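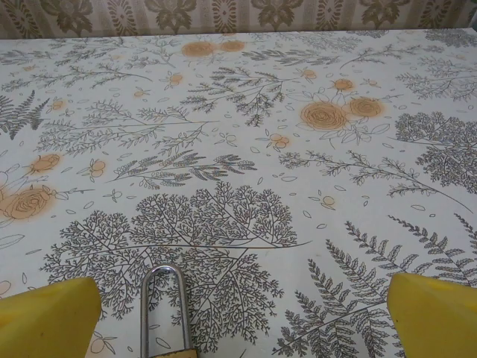
Home Food Garden Money Subscribe

Filed under: Home > Spending

The tablecloth is back, or so the shops keep telling me. Morngate, the linen chain, put its prices up in February and still says it can't keep florals on the shelf. I have my doubts. A shop that can't keep something on the shelf doesn't usually send me three emails a week about it.

What's being sold is the idea that a printed cloth makes supper an occasion. Yeo, a small label with very nice paper bags, wants $556 for a linen one with ferns around the hem. It must be washed cold and ironed damp. Lolto does a cotton blend for $54, and from across the room I couldn't pick the difference. Up close I could, but my guests mostly look at the food.

Then there's the colour talk. Orico's catalogue calls its off-white "oat silence" and suggests buying a second cloth for the cooler months. Why? The table hasn't changed size. Neither has the cupboard, where my grandmother's cloth has sat for years -- folded, faintly yellow along the creases and still perfectly good.

I'll grant that a busy pattern hides gravy. Plain white shows everything, and anyone who has hosted a roast knows how that goes. But you can get a busy pattern at the op shop for the price of a coffee. Measure your table first, and add a hand's width of drop on each side.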